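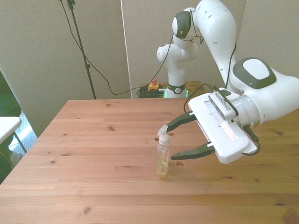
Farkau wrote:
Sorry, but 700 demos for one bottle seems mad. We got a decent grasp policy out of 88 last June. What are the rest buying you?

Durketach wrote:
Mostly the clear plastic! Depth readings go to bits on it, so I've dropped depth and I'm training on colour only. With 439 demos it kept closing short of the cap, and adding the others sorted most of that (not all, I still get the odd daft miss).

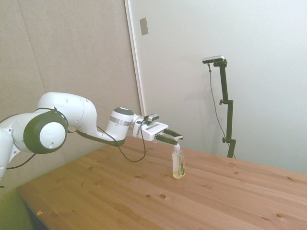
I also start every run from a different arm pose now, which I reckon matters as much as the extra data. Haven't tested the two separately yet, so don't quote me.

Farkau wrote:
Then you can't say it was the demos, can you? Vary the start poses with your 439 and see.

Jinderora wrote:
Bit harsh, but I agree. Did you keep the training steps the same?

Durketach wrote:
Yep, 4000 both times. Fair point though, I'll set the smaller one going tonight with the mixed starts and post the numbers, good or bad.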